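4.2 Simulation as a purchasing step

Hardware for the Clildale test site was budgeted in two stages. The first covered the arm, the mobile base and one gripper. The second, still unspent, was reserved for fingers, wrist sensing and spare parts, and its size depended on what the door and handle tasks would demand. We therefore built the tasks in simulation before requesting quotes, using the Dramine room models and a parallel gripper with the proportions of the unit offered by Jorkley.

Four finger sets were compared on paper and two were carried into simulation. For each, we logged wrist views during free motion and during the approach to a lever handle. Views of the first kind are of little use for grasp planning but matter for the sensing budget — a wrist camera that sees mostly plain wall gives the localizer very little to work with, and a second fixed camera then has to be priced. 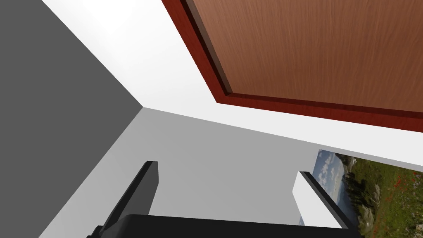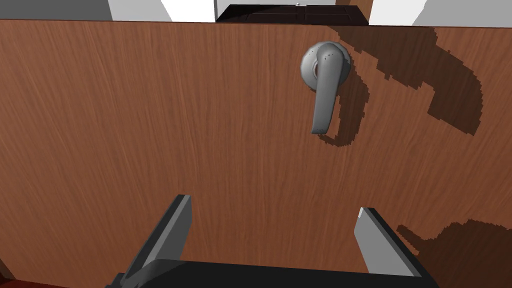

Figure 5. Simulated wrist views with the gripper open and empty. First view: room corner, with a framed landscape at lower right. Second view: wooden panel with lever handle.

Handle clearance drove the finger choice. Longer fingers allow the palm to stay farther from the panel but add load at the wrist, and the Llewellyn force sensor in our plan has a limited torque range. Moving to the next sensor size would raise the second-stage request by some 9 percent. Shadows on the panel were kept in the renders, as a handle detector tuned under flat lighting would understate the cost of later retraining.

Spare fingers were budgeted at two sets per arm. Shipping and mounting hardware are listed separately in Table 2.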